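ok so I have been fighting with Wolto about my dishwasher since July and I finally have enough to make a thread out of it. buckle up, it's long and there's a lot of hold music

1/ we bought the Bandex from Wolto when we redid the kitchen. $800 on sale, plus $40 for delivery, plus the protection plan because the guy at the register was very good at his job. it ran great for a year and a bit. no complaints, quiet, even did the peanut butter jars

2/ then one night I come down for water and the kitchen smells like a hair dryer that's about to quit. dishwasher is OFF. cycle ended hours ago. I put my hand on the door panel up by the buttons and it's hot enough that I pulled my hand back

3/ flipped the breaker, didn't sleep much, called Wolto the minute they opened. they said call Bandex. Bandex said is there an open recall on your model? I said you tell me! there wasn't one. so they said it's a "service matter" and to call whoever holds my plan

4/ the plan is held by a company called Drolska. I had never heard of Drolska. it's on page six of the paperwork in the tiniest print you ever saw. Drolska said they'd send a tech within ten business days and please don't use the appliance. wasn't planning to!!

5/ tech comes, very nice, takes the door apart and shows me the control board. brown scorch mark the size of a quarter right by the connector. he said he'd seen that before on the same model, and then kind of looked like he wished he hadn't said it

6/ so I start poking around and there's an owners' group with 2000 people in it. not all of them have the hot door thing, plenty are just mad about the racks. but I found post after post with the same scorch in the same spot. a couple of folks had the panel melt

7/ I asked Bandex about it in writing. got back a letter saying they "take all reports seriously" and that my unit was "outside the manufacturer coverage period." nothing about the board. I wrote again and got the same letter with a new case number on it

8/ meanwhile Drolska approves the repair, great, except the part is the SAME board. same part number. I asked the lady on the phone if it had been redesigned and she said she could only see that it was in stock
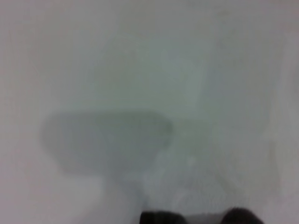

9/ so I said no thank you, I want the replacement option, it's in the contract, section four. she put me on hold for 35 minutes and came back and said the replacement option is at their discretion. I read her the sentence out loud. it does not say discretion anywhere

10/ filed a complaint with the state consumer office that afternoon. took me maybe twenty minutes online, you upload your receipts and say what you want. I also sent in a report to the federal product safety people. do both, they go to different places

11/ nine days later Drolska calls ME. they'll pay out the purchase price as store credit. not the delivery, not the plan. I pushed for the delivery money and lost that one

12/ took the credit, added a little and got a Fujimoto. no idea if it's better, it's been three weeks. the bottom rack is weird and my tall glasses don't fit. the door stays cool though and yes I check it every single night like a crazy person

13/ still nothing from Bandex on whether they're looking at that board. if you've got one of these, feel the door after a cycle, and if it's hot an hour later flip the breaker and take pictures before anybody opens it up. the tech took my old board with him and I wish I'd kept it

14/ a few of you are asking for the model number. I'll dig out the receipt after dinner and post it here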